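Walk-through 9 June 2024, Pillthorpe unit, ground floor and mezzanine. Checked by Araceli Zepeda.

**Exits and stairs**

- [x] Both fire doors open fully from inside
- [x] Stair treads secure, nosings in place
- [ ] Mezzanine handrail – loose at the top bracket. Tighten before the next delivery.
- [x] Exit signs lit on battery test

**Extinguishers**

- [x] Gauges in the green, pins and tags present
- [ ] Unit by the loading door is behind pallets again. Keep 100 cm clear on all sides.

**Cords and cables**

- [x] No extension cords run under mats
- [ ] Hanging lines to be tied back when a bench is not in use 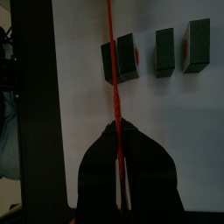
Begoña Lorente asks that the handrail go to the top of the list, as she reported the same bracket in October and it was only taped.

Agreed, moved up. Severino Bustamante has the bolts.

**Storage**

- [x] Top shelves under the 50 lb limit
- [ ] Solvent cabinet does not latch – new catch ordered from Montes
- [x] Ladder feet and locks sound

**First aid**

- [x] Kit sealed, eyewash in date
- [ ] Burn dressings down to 8, reorder

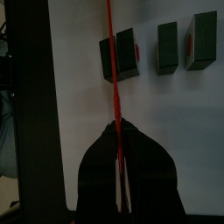
*Red cord, pale surface behind.*

Open items: handrail, pallets, tie-backs, cabinet catch, dressings. Sofia Gouveia to sign off when closed.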